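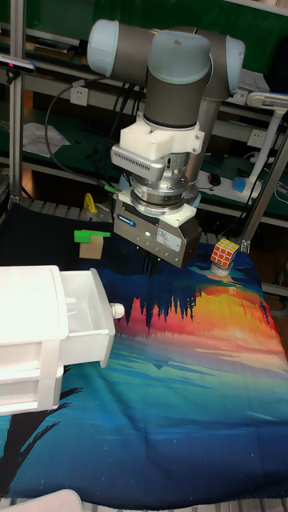

Robot Arm Back in Service at Fornov After Gripper Refit

October, 4:40 p.m. | By Abla Sayegh

Print this page
E-mail this story

The small robot cell at Fornov is running again after seven days of maintenance, the company has said. Technicians replaced the mounting parts between the wrist of the arm and its gripper, and then they set up the table again from the beginning.

The work started when the arm began to place objects a little to one side of the correct point. The error was small in the morning and larger in the afternoon. Hipólito Troncoso, who is responsible for the cell, first suspected the program. Later he found that the old mount had a fine crack near one of the screws.

"We corrected the numbers many times, and each time the error came back," Troncoso said. "I should have taken the gripper off on the first day."

The new mount is white plastic and was made by Awwad, a local workshop. It costs less than a metal one and can be changed in one afternoon, according to the workshop. Fornov keeps two more in stock.

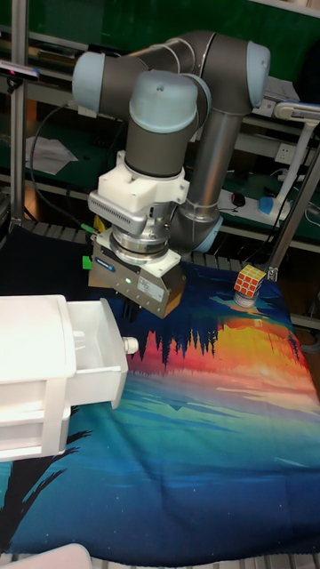 Photo: Fornov / Elie Issa

After the mount was fitted, the team had to teach the arm its positions again. For this they use the same objects each time, among them a white drawer unit with its top drawer open and a Rubik's cube on a small clear stand. The printed mat must also lie in its usual place, so the technicians check it before they start the arm.

Chia-jung Chuang, who wrote the checking procedure, said the arm made 229 test moves before it was accepted. She asks operators to look at the light on the gripper before every run and to keep their hands outside the table until the arm has stopped. The cables behind the arm are inspected at the same time, as a pulled cable can give the same kind of error as a loose mount.

The cell had completed 3,950 cycles since its last full service. Fornov will now open the wrist connection for inspection more often, and the screws will be tightened with a torque tool which was bought for this purpose. Before, they were tightened by hand.

Zaid Harb, who plans the work of the cell, said the waiting jobs will be done first. A second arm, ordered from Wunance, has not yet been delivered, and the company did not give a date for it.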